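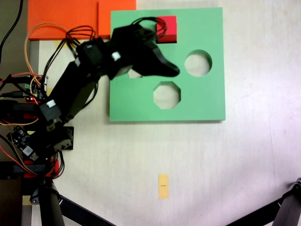 The toy library in Drumcombe will move to the old Mokoena shoe store on Brenton Street in December, after the town agreed to a lease of 12 years.

The library lends puzzles, blocks and board games to 255 families and has outgrown its two rooms above the post office. Parents with strollers have had to use the stairs since the elevator was shut down in the spring.

Satish Yadav, the library's manager, said the new space is on one level and has parking behind it. Members will be able to keep toys for 30 days, up from two weeks. The yearly fee stays the same.

Shape sorters and wooden train sets are borrowed most often, he said, and there is a waiting list for both.

The Post Office Lane rooms will close on a Saturday to be announced. Anything due that week can be returned late without a fine. 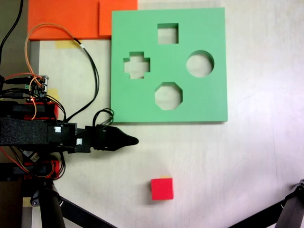

Siiri Vainio told the town meeting that she was glad about the move but wanted evening hours kept, as many parents work until six. Yadav said the library will stay open until 7:30 p.m. on Tuesdays - later if enough members ask.

Comments (3)

willano_mom
Finally! Those stairs were awful with twins.

Ted R.
Is the parking free or do we pay the meter?

jpk
Will they still take donated puzzles during the move? I have a box in the garage.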